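Search this manual

Category: Club Equipment > Scoreboards > Set-up

4. Pairing the Dernik handset with the scoreboard

Before you start, place the scoreboard at the side of the pitch and switch on the power. The handset works up to 467 metres in open air, but less if there is a stand or a fence between.

1. Put two new batteries in the handset and close the cover.
2. Hold the PAIR key until the green lamp blinks.
3. Enter the four-digit code of your board. It is printed on the inside of the door.
4. Wait for the long beep. The board now shows 0 - 0.

Note: if you hear no beep, switch the board off, wait one minute and start again from step 2.

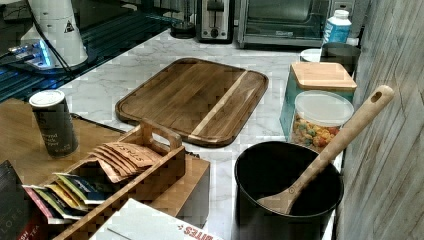

Fig. 4. Board and pot on the worktop.

Setting the match clock

5. Press CLOCK, then choose the length of one half with the arrow keys.
6. Press OK to save. For youth matches you can save a shorter time under the key Y.
7. At kick-off press START. The clock does not stop by itself for injuries - the operator must press HOLD.

Caution: do not change the length of the half while the clock is running. The score will stay, but the time goes back to zero.

The memory keeps 1,043 results. When it is full, the oldest result is deleted first, so please copy your results before the new season.

Contact Doretti Scoreboards | Manual version 29 November 2019 | © Doretti | Back to top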